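Slide 1: hello and thanks

Good evening, everybody, and thank you to Hortensia Zapata for asking me back to Molton (and for the ride from the station!). I'm going to talk about doorways tonight, mostly the paper and red cloth people hang on them at the new year, and I'll try to keep it to 30 minutes, though those of you who came in December know how that goes.

Slide 2: door gods

Start with the pair of guardians. They face each other, one to each leaf of the door, and if you paste them the wrong way round they turn their backs on each other, which my grandmother considered very bad manners. Pause here for questions.

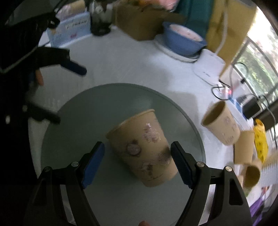 Slide 3: couplets

Then the couplets, one strip down each side and a short one across the top. Read the right-hand strip first. Say the lines aloud slowly, twice if people are enjoying it, and let Oranuch Ratanaporn chip in on the tones, she's much better at them than I am.

Slide 4: taking them down

Many families simply leave them up until next year. Ask who does!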